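Synthetic rattan baskets for open shelves — worth it or not?
Home & Storage > Baskets, Bins and Boxes
14 replies, 1,730 views (showing the most recent)

perkari_shelf wrote:
I'm redoing the hall shelves and need baskets for gloves, dog leads and mail. The real willow ones I have now snag everything and leave bits on the shelf. Has anyone used the synthetic rattan kind for more than a year? Shelf depth is fine, so size is no problem.

Cluller73 wrote:
Had a set from Skenari for three years. No bits, no snags. You can rinse them in the sink and leave them upside down on a towel. The color faded a little on the one by the window.

oldpantry wrote:
I'd stay with willow. The synthetic ones look like plastic because they are plastic, and the rims come loose if you lift them by the edge when they're full. Two of mine went that way.

Cluller73 wrote:
Depends what you put in them. Mine hold mail and hats. If you're loading cans, get a crate.

oldpantry wrote:
Mine had onions in them. That isn't a heavy load for a basket.

suwannarat_fan wrote:
Look at the rim before you buy. A braided one that goes all the way around has held up best for me. A small loop handle is handy for pulling a basket toward you, but don't carry it by that.

Also, small stuff goes through an open weave. I cut a piece of felt for the bottom of each one.

perkari_shelf wrote:
Good point about the felt. Does anyone mix colors? I was going to get all dark brown, but the hall doesn't get much light.

oldpantry wrote:
All one color. Mixed looks like you ran out.

suwannarat_fan wrote:
I mix them. Lighter ones for things we grab daily, dark for the rest. Nearly 200 pairs of socks and gloves in this house, or it feels like it, and everyone knows which basket to look in. I wouldn't go back to matching.

perkari_shelf wrote:
Went with one of each to try before I buy the rest. The brown seems a bit deeper, so that one gets the dog things. Mail goes in the orange. Will see how the rims do — I'll post again in March.

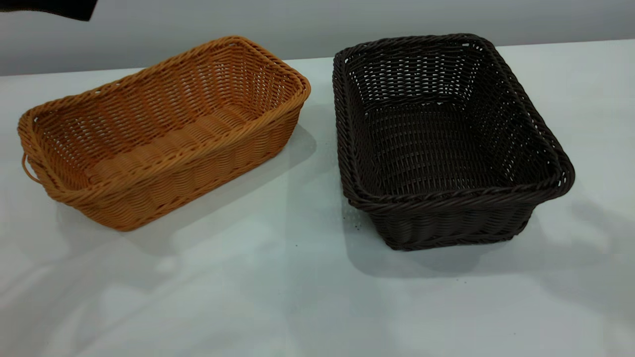
The orange-tan one and the dark brown one, side by side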